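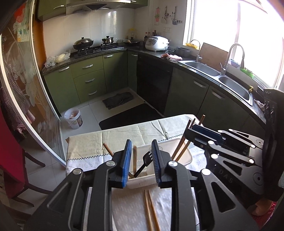 Equipment planning for hand-held gripper collection

Equipment planning for hand-held gripper collection covers the choice, costing and scheduling of the tools used to record everyday tasks in homes. The work is mostly done at kitchen tables with ordinary objects such as chopsticks, trays and utensils, so most of the budget goes on the grippers and their upkeep.

Grippers

A kit is normally bought as a pair. In the Ladbridge scheme each site is allotted 2 grippers, and a third is held at the Emwood store as a spare for every four sites. Jaw pads are costed separately as a consumable. Textured pads are preferred for thin items: a single chopstick can be held upright between them, though pads are replaced after 90 hours of use whatever their condition.
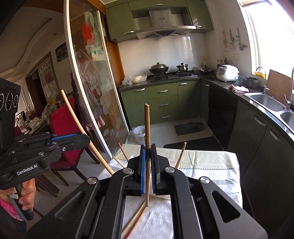
Site costs

Homes are hired by the half day. The Vashisht budget sheet, used by several smaller groups, sets aside 40 per cent of the total for site hire, travel and household payments. Furniture and cookware already in the home are left out of the sheet – only table props and cloths are listed.

Scheduling

Purchase orders are usually placed before homes are booked. The Drutasdale programme planned for 1250 recorded sessions and ordered its pads in one batch in December, with storage drives following in a second order. Later plans split the pad order in half to ease storage.

See also

Gripper maintenance
Household task lists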